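Updated February 13, 2026

## Sorting odds and ends with two bins

Most houses have a drawer, a shelf or a corner of the hall where small things collect. The quickest way to clear it is with a pair of plain bins on a table, side by side or one behind the other. Everything goes into the first bin. As you decide on each item, it moves to the second bin or goes straight back to its room.

Use bins with sloping sides if you have them. You can see into the corners, and your knuckles don't catch when you reach for something flat. A dark bin hides scuffs well but also hides black hair grips and screws, so run a hand over the floor before you put it away.

Don't fill the first bin. Stop when the floor is still showing in places. If you tip in a whole drawer you will spend the time digging, and anything breakable will be at the bottom.

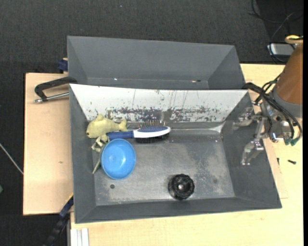
**Does a bowl or a hairbrush need washing before it goes back?**

Wash both, on separate days if you like, but never in the same water. A bowl gets the usual hot water and washing-up liquid. For a brush, pull the hair out first with the end of a comb, then swish the bristles in warm water with a drop of shampoo, rinse, and leave it bristles down on a towel overnight.

Brushes with a cushioned pad should not be soaked. Water gets in through the little holes around the bristles and stays there. Dip the bristles only and keep the pad above the surface.

### Toys

Hard plastic toys can be wiped with a damp cloth and a bit of soap. Check bath toys for a hole underneath. If there is one, squeeze the toy over the sink, and if what comes out is black or slimy, throw the toy away. A solid toy with no hole can stay in use for years.

Small figures with fins, tails or thin legs tend to get bent under heavier things. Put them in last, or along a wall of the bin where nothing will be dropped on them.

### Bowls in the bin

Stand a bowl the right way up and use it for anything smaller than a thumb: buttons, batteries, hooks, coins. It saves picking them off the floor of the bin later. Plastic is better than china for this. I lost a good Salinas dish in January by forgetting it was in there and dropping a torch on it.

### Looking after the bins

- Scratches on the inside don't matter for household things. Don't use a scratched bin for food.
- If there is a small hole in the bottom, put a sheet of paper or a tea towel down before sorting pins or beads.
- Scuff marks from shoes and toys mostly come off with bicarbonate of soda on a wet sponge. Chips won't.
- Dry the corners with a cloth. Grit settles there and scratches the next lot.

My own bins came from Plondis and have lasted through 9 house moves between me and my sister. The Cudell ones are deeper, but the rim is sharp.

### How long to spend

Set a timer for 22 minutes. That is enough for one drawer, including the walking about. Anything still undecided when it goes off stays in the second bin with a dated label on the end. Look at it again in a month and be strict.

Next page: labels that peel off cleanly.

Tumelo Le Roux, Vellthorpe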